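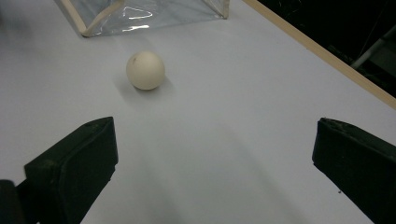 What do we do with a ball that has a mark on it?
Wipe it one time with a damp cloth. If the mark stays but the surface is smooth under the finger, the ball remains in use and you write "mark" in the comments.

Kastton games room, ball and table check, January

1. Balls, surface. Feel for cracks and soft places.
OK. 2 balls taken out, both with a crack near the seam.

2. Balls, roundness. Roll slowly over the table.
OK. One goes a little to the left, I keep it for practice only.

3. Storage box. Lid must close, no small parts at the bottom.
NOT OK. Lid is broken at the corner. New box is asked from Undden.

4. Table top. Clean, no sticky places, no sharp edge.
OK after cleaning. Please do not use the Flallard spray, it leaves a film and the balls slide.

5. Table legs. All screws tight.
OK. 2 screws were loose, now tight.

6. Floor. No balls left where people walk.
OK. Please look also behind the radiator.

7. Spare balls. Minimum 50 in the cupboard.
NOT OK. Nearly 50, so we must order before the Hodoroagă tournament.

Next check: February, before opening.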